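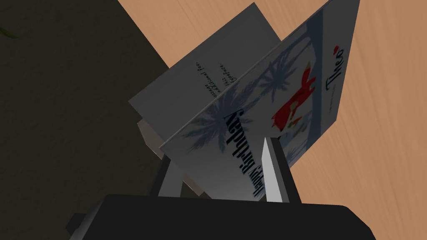

It's the waiting I like best, one of our Nemstead members told us over the telephone in November, you know there's one on its way and you don't know what will be in it. She had been matched with her writer in the spring, and by then they had got as far as swapping seed packets and disagreeing about gravy. We thought you might like to hear from her before you heard from us.

Fahy Letters
Progress report to the Gusatel Small Grants Fund
Covering the first half of the grant

Thank you, first of all, for your patience over the date of this report, and for the kind note that came with the second payment. It went up on the wall by the kettle and is still there.

What we set out to do

You will remember from our application that the idea was a simple one. People living on their own in Nemstead, Kelusness and the farms in between would be paired with someone who would write to them by post, at least twice a month, for as long as both of them wanted to carry on. We had run it in a small way for two winters on stamps given by the church and the garden centre. Your grant was to let us do it properly, with a part-time coordinator, a postage budget we could rely on and a decent large-print newsletter for those whose eyes are not what they were.

How many people are taking part

At the time of writing we have 76 members receiving letters and 54 people writing them, so a fair number of our writers have taken on a second member. We had worried about that at first. Two regular correspondents is a good deal of handwriting if you also have a job and a family, and we did ask everyone whether they were sure. Most of them were very sure indeed! One writer told us that her two members had turned out to have gone to the same dances in the same hall, some years apart, and that she now carried gossip between them, with permission from both sides.

Over 800 letters and cards have gone out since the grant began. We only know about the ones posted through the office, and a good many pairs have now exchanged addresses and write to each other directly, as our policy allows after three months if both agree. We are glad of this, though it does make us harder to measure, and we would be grateful for your thoughts on how you would like us to report it next time.

Kelusness

Kelusness has been slower. We said in the application that we expected to find members there through the surgery, and the surgery has been as helpful as it could be, but it moved into its new building over the summer and our leaflets spent some weeks in a box with the old waiting room magazines. We have since had much better luck with the mobile library, whose driver slips one of our leaflets into any large-print book that goes out. Nearly all of our new Kelusness members have come to us that way. If we were starting again we would have gone to the library first, and we have said as much to the group further up the coast who are thinking of setting up something similar.

There was also the matter of the post itself. Deliveries out past the quarry can be patchy in bad weather, and in the first month we had two members who thought they had been forgotten when in fact several letters were on their way and arrived together. We now telephone every new member after a fortnight, just to see that something has come.

Training for writers

We held three evening sessions for new writers in the Nemstead reading room, starting at seven and finishing, officially, at half past eight. They cover what to do if a member seems low or unwell, what to do about money (never send it, never accept it, tell us straight away if it is mentioned), and the question everybody really comes with, namely what on earth to say in the first letter. We have found that the best advice is to describe an ordinary day and ask one question. People do like to be asked things. A writer who began by wanting to know how to get a cake out of a tin without breaking it had four pages back, both sides.

Greeting cards have their place too. Some of our writers freeze at a full sheet of paper, and a card with a few lines in it is a good way to get going. Several members have told us that they keep theirs out on the windowsill long after the birthday has passed.

Spending so far

We have spent £3,865 of the grant to date. The largest part has gone on the coordinator's hours, then postage, then printing, with a small amount for hire of the reading room and for travel to Kelusness. Postage is running higher than we planned, partly through the rise in the price of stamps and partly through our own generosity with large envelopes. We have asked writers to fold things where they can. Printing, on the other hand, has come in lower, and with your agreement we would like to move what is left in that line across to stamps. A full breakdown is attached with the receipts.

Things that have not gone well

The newsletter was meant to be quarterly and we have managed only one. It was well liked, especially the crossword, but it took far longer to put together than any of us had allowed for, and the clue for nine across had no answer – we had a number of telephone calls about that. A shorter second issue is nearly ready.

Four pairs came to an end sooner than we would have hoped. In one case the two simply had little to say to each other, and both have been happily matched again. We also lost two members who died during the autumn. In each case the writer was told by telephone, and one of the families asked for the letters to be read from at the funeral. We have since added a short section on bereavement to the evening sessions.

The months ahead

Our main task before the spring is to find more writers, particularly any who would enjoy writing about farming or the railways, both of which are asked for again and again. We have been invited to speak at the sixth form in Nemstead and will follow that up with the school's safeguarding lead before anyone is signed up. We would also dearly like to try a recorded version for members who can no longer manage even large print, and we will send you a separate note on the likely cost once we have spoken to the talking newspaper.

You asked whether somebody from Gusatel might come and see us. Please do! The office is open in the mornings until noon, the car park behind the reading room is free, and if you let us know beforehand we will arrange for a few of our members to be there for coffee.

With warm thanks from everyone at Fahy Letters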